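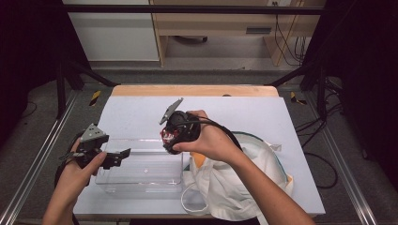
Section 3: Voting in the Stitholm Live Finale

1. Open the Zabala app before the first singer goes on. The guide says any time works. I doubt it.
2. Sign in and pick your region.
3. Tap your act, then Confirm. Wait for the green check.

Note: You get 2 votes per show. Mernby calls the second a "super vote" – it counts the same as the first.

Caution: Text votes sent to 237 are charged even after lines close.

4. Save your receipt number. Lorkow says it audits almost 2,000 votes a season, but has yet to publish a result.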